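Small things, one lid

2 min read

I spent 15 minutes in January looking for a hair tie before work, so I finally dumped all my small stuff out on the bed.

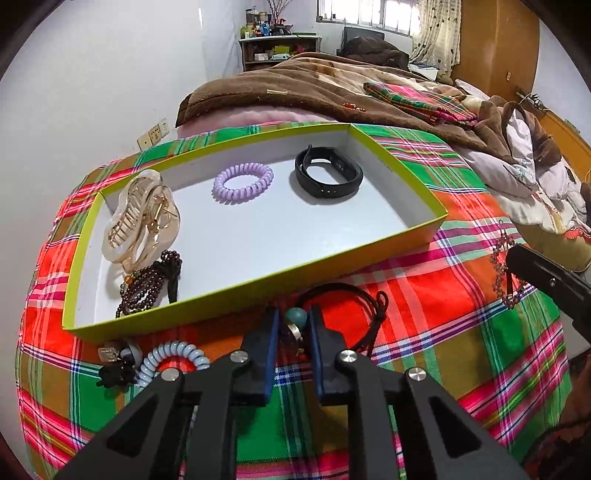
Gemma says I should throw half of it out. I probably will, but sorting comes first. Hair things get one place and jewelry gets another.
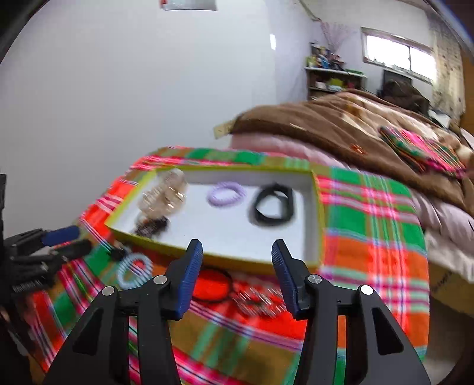
The drawer organizer I wanted at Jorville cost too much. For now I'm using a shallow box lid, and the claw clip fits at one end with the coiled tie next to it. Good enough.

30 shares · 2 comments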